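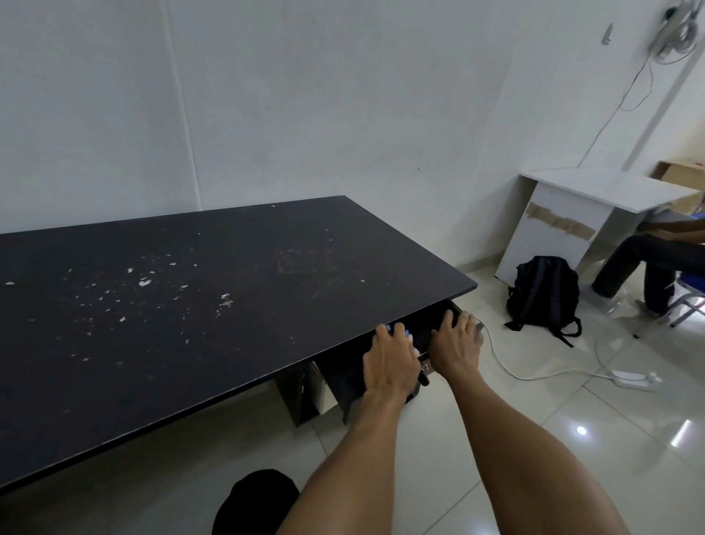
文／Karabo Botha
短篇小说作者，曾任大坝安全监测工程师

二〇九号管

二〇九号测压管位于Fevolell坝下游坡的第二级马道，靠右岸，管口高程506米整。坝上别的测压管，管口高程都带着零头，只有这一根是整数。据竣工资料，安装那天测量组为了省事，把钢管多锯了一截，锯到整数为止。管内径够放一只探头，放两只不行。管口有一个铸铁盖，盖上的挂锁换过，锁比盖新。

我到站的时候是下午，下小雨。任务书一页半，内容是核验右岸排水孔的效果，供结算使用。排水孔由Khosravi公司施工，十一月完工。合同条款写得宽：右岸渗压水位应有可辨识的下降。施工方提交的报告认为下降可辨识，依据是二〇九号管的过程线。过程线附在报告第四章，横轴是时间，纵轴是水位，一条平直的线走到十一月，往下掉一级，再平直地走下去。落差200毫米。

我在来的车上看了三遍这张图。

渗压水位的下降一般有一个过程。排水孔打通以后，附近土体里的水要找路，找到路以后压力慢慢消散，曲线先陡后缓，尾巴拖得很长。细粒土里尾巴可以拖几个月。图上没有尾巴。前一次观测在台阶上面，后一次观测在台阶下面，中间隔一周。坝体的右岸段是粉质黏土，这种土在一周之内办不完任何事情。

站长姓宋，四十多岁，水文出身，说话之前先把笔帽盖上。她给我安排了办公楼二层的资料室，又安排了一个人，姓段，原来是观测工，秋天以后调到闸门值班室，白天可以借给我半天。

“资料都在电脑里。”宋站长说。

“原始记录呢？”

“也在电脑里。”

我说我要纸的。她把笔帽拔下来，在便笺上写了几个字，让我去找段师傅。

段师傅在闸门值班室听收音机，音量很小。他看了便笺，问我要哪一年的。我说先要十一月前后的。他说纸的记录本去年年底装箱了，箱子在老观测房，老观测房的钥匙在宋站长那里。我回去找宋站长，她说钥匙一直由段师傅保管。我又走了一趟。从办公楼到值班室要过一段坝顶公路，路面向上游倾斜，积水都在防浪墙一侧。第二趟的时候段师傅已经把钥匙放在桌上了。

“她记错了，”他说，“是我这里。”

老观测房没有通电，天色也晚了，我们约好第二天去。当晚我在资料室把电子数据导出来，做了几项常规检查。

第一项，库水位相关。Rundari河冬季来水少，水库从十月开始缓慢消落，中间因为上游电站调峰有过两次小的回升。测压管对库水位的响应用一个比例系数表示，右岸这几根管的系数都不大，但稳定。我把二〇九号管的数据以台阶为界分成两段，各做一次回归。两条回归线的斜率在误差范围内相同，截距差200毫米。

这说明排水孔完工前后，这根管与水库之间的水力联系没有改变。如果排水起了作用，斜率应该变小。打个不太严格的比方，给一间屋子多开一扇窗，屋里的温度会更跟着外面走；坝里多开一个出口，测点的压力就少跟着水库走。截距单独移动，斜率纹丝不动，这种情况我在教科书里没有见过，在工地上见过几次，原因每次都在仪器上。

第二项，渗流量。右岸坡脚有一座三角堰，所有排水孔的水都归到这里。十一月以后，堰上水头没有增加。水从坝里出来，总得从哪里出来。

第三项，邻近测点。同一断面还有四根管，都没有台阶，都没有任何变化。施工方的报告也提到了这一点，解释是那四根管埋得浅，不在排水孔的影响范围之内，二〇九号管最深，所以最敏感。这个解释单独看成立。我在旁边打了一个问号，后来又把问号擦掉，改成了“深度”两个字。

管口高程减去读数，就是管内水位。十一月之前二〇九号管的典型读数是33.41米，水位472.59米。之后的典型读数是33.61米，水位472.39米。设计给这根管定的警戒水位是473.09米。按现在的数据，裕度为700毫米。按以前的，是五百。

楼下有人锁门，没有问楼上还有没有人。我收拾完下楼，门从里面可以拧开。

第二天上午雨停了，风大。段师傅背着一个帆布包，走在前面。老观测房在左岸山脚，是修坝时留下的平房，门框受潮变形，他用肩膀顶了一下，门开了。里面有两张铁架床，床板上码着纸箱，纸箱外面用粗笔写着年份。最近一年的箱子没有写年份，写的是“未完”。

记录本是站里统一印制的，硬皮，每页一张表，列头依次是日期、时刻、管号、读数一、读数二、平均值、库水位、气温、备注。段师傅的字很小，笔画压得重，纸背能摸到。读数一和读数二之间的差值多数是零，偶尔是一厘米。按照规程，两次读数之差超过两厘米应当重测，这本册子里没有重测的记录，也没有需要重测的情况。

我翻到十一月。

台阶出现的那一天，二〇九号管的两次读数都是33.61米。平均值33.61米。备注栏写着三个字：尺短二。

下一周，33.61米，尺短二。再下一周，33.62米，尺短二。其余各管的备注栏是空的。一直到记录本的最后一页，每次都写，没有漏过。

“什么意思？”我问。

段师傅把帆布包换了一个肩膀。“尺子短了二十公分。”

他讲得很慢，我按他讲的次序记在本子上。坝上用的是Jasetti牌电测水位计，绕线盘式，扁尺，两根导线包在尺带里，探头碰到水面，盘上的蜂鸣器响，手指掐住管口处的尺带，读数。二〇九号管的管口是锯出来的，内沿有一处毛刺，当年没有锉干净。水位深，尺带下去得多，上来得也多，每次都从那处毛刺旁边过。十一月的一天，尺带割破了，导线露出来，还没有碰到水蜂鸣器就响。站里没有备用尺。他打了电话，说要采购，采购要走计划，计划要等年后。观测不能断，断了要写说明。他就把坏的那一段剪掉，剥线，压接，外面套热缩管，接好以后在水桶里试了三次，每次都响。

剪掉的一段从31.80米到32.00米。

“别的管子没有那么深，”他说，“最深的一根也就二十八米。尺子放不到接头那里。”

只有二〇九号管的水面在接头以下。读数33.61米的时候，尺带从零点到手指处的实际长度是33.41米。读出来的数大了两百毫米，算出来的水位就低了两百毫米。实际水位和以前一样，差一厘米都没有。

我问他为什么不在读数里直接改掉。他说规程规定原始读数不得涂改，看到多少写多少，有情况写备注。他说的是对的，规程第三章第六条，原文差不多就是这样。

“录入电脑的人呢？”

“电脑里没有备注那一栏。”

后来我在资料室核实了这件事。录入程序是外包单位写的，字段有日期、时刻、管号、平均值、库水位、气温，到此为止。负责录入的是个年轻人，坐在一楼，每周一把纸上的平均值敲进去。我问他见没见过备注栏里的字，他说见过，他以为是段师傅的名字缩写。

这一天剩下的时间用来复测。我带了自己的尺，钢尺，出发前在检定室比过长，修正值为负的零点几毫米，在这个问题里可以不计。先开锁。挂锁的钥匙孔里有沙子，段师傅从包里拿出一小瓶机油。铸铁盖翻开以后，管口露出来，我用手电照着内沿看了一圈，毛刺还在，位置朝下游，有半个指甲那么宽。

他的尺先下。蜂鸣器响，提起来一点，停；再放，再响。33.58米。第二次，33.58米。

我的尺后下。33.38米。第二次，33.38米。第三次，33.39米。

风把尺带吹得贴在管壁上，读第三次的时候我不太放心，但一厘米不影响结论。我把他的尺从管里收上来，一边收一边用手指捋。收到三十二米附近，手指碰到一段硬的，热缩管，两头收口很整齐。接头上方的刻度是三十二米零，接头下方是三十一米八。没有做记号，也用不着记号，刻度自己写得很清楚，任何人看一眼就会发现中间缺了一段。十一月以来，看这把尺的只有一个人。
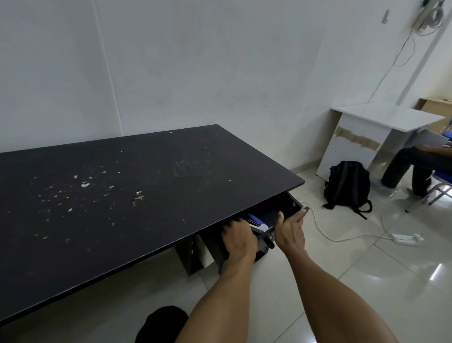

桌下的抽屉，拉开了一部分。

回到办公楼已经过了饭点。宋站长在资料室等我，桌上有两个用盘子扣着的碗。我把复测记录给她看，她看完，把笔帽盖上。

“所以水位没有降。”

“没有降。”

“也没有升？”

“也没有升。修正以后，整条过程线是平的，跟着库水位走，跟前几年一样。裕度五百毫米，跟前几年一样。”

她问这算好消息还是坏消息。我说对于坝，什么也没有发生。对于排水孔，结论是没有测到效果。对于数据库，从十一月到今天，二〇九号管的每一个值都要加两百毫米，并且注明改正的原因、改正的人和日期。

“报告里会提到段师傅吗？”

我说报告里会提到仪器。仪器编号、故障时间、处理方式、对成果的影响，这四项必须写。操作人一栏按规定也要填。

她说段师傅调到值班室，起因就是那把尺。他连着打了三次电话催采购，第三次在电话里嚷起来，对方把情况反映到了她这里。正好上面要求推行自动化观测，人工观测改成每周一次，她就把他调过去了，测压管仍归他兼着。她讲这些的时候没有看我，看着那两个碗。后来她说，他从来没有跟她提过剪尺子的事。

我说他提了，每周都提。

这句话写在这里显得很重，当时说出来并不重，我只是在陈述记录本的内容。她拿过记录本，从十一月开始一页一页翻，翻到最后，又翻回来。然后把本子合上，问我饭要不要热一下。

Khosravi公司的代表第三天上午到，姓高，带了笔记本电脑和一套彩色打印的图。他对复测结果提出三点异议。第一，一次复测不能代表整个时段。第二，钢尺与电测水位计原理不同，不宜直接比较。第三，其他测点虽然没有变化，也不能证明排水孔无效，因为工期结束不久，土体固结缓慢，效果可能滞后。

第一点，我请他下午一起去，再测一次，由他自己掐尺。第二点，我的钢尺下面接的也是电测探头，蜂鸣器的响法都一样，他听过以后撤回了。第三点我认为有道理，写进了报告。粉质黏土确实慢，这一点我在来的车上就想到了，当时它对我有利，现在对他有利，不能因此就不写。建议一栏我写的是：继续观测，待下一个高水位期之后再作评价，结算事宜由合同双方商定。

下午由高工掐尺。他穿了一双皮鞋，在马道的草皮上站得很小心。两把尺，各测三次，差值仍然是两百毫米。测完他蹲在管口旁边，把段师傅那把尺的接头拿在手里看了一会儿，说接得不错，防水做得很好，问热缩管是什么牌子。段师傅说是从值班室拆旧电缆剩下的，不知道牌子。

高工又问，那为什么不换一把尺？

段师傅说，报了。

接下来就是文字工作。改正表列出全部观测值，原值一列，改正数一列，改正后值一列。改正数一列从头到尾是同一个数字，打印出来很长，像印错了。宋站长在每一页下面签字，段师傅在她的名字旁边签。轮到我签，我写了日期：2018年2月16日。段师傅说今天是大年初一。我看了一下手机，是的。食堂里有人放了一挂很短的鞭，大概是电子的，声音前后完全一样。

录入程序的事情单独写了一份备忘，建议增加备注字段，字符型，长度不限。外包单位后来回复说可以加，但数据库结构变更需要另行报价。这份回复我是在几个月以后收到的，附件里的报价单把“备注”写成了“备用”。

走之前还有一件小事。管口的毛刺需要处理，不处理，新尺下去还是会割。这件事不在任务书里，也没有工具清单。段师傅从值班室拿来一把半圆锉，我们给管口里塞了一团棉纱，用铁丝吊着，防止铁屑掉下去。他锉，我拉着铁丝。锉刀每走一下，钢管就往下传一声，过一会儿从很深的地方回上来。三十多米以下是水，水面高程472.62米，按我的尺。

锉完他用手指在内沿抹了一圈，又抹了一圈，让我也抹。我抹了，是光的。

然后碰到一个问题：锉过以后，管口高程变了没有。毛刺在内沿，顶面没有动，理论上没有变。但是规程规定，测压管管口经过任何处理，都应当重新测定高程。段师傅记得这一条，我也记得。水准仪在站里，最近的水准点在右岸坝肩，来回一个测站组，快的话一小时。

天还亮着。他去拿三脚架，我在记录本上翻开新的一页，先填了管号，再填气温，备注一栏暂时空着。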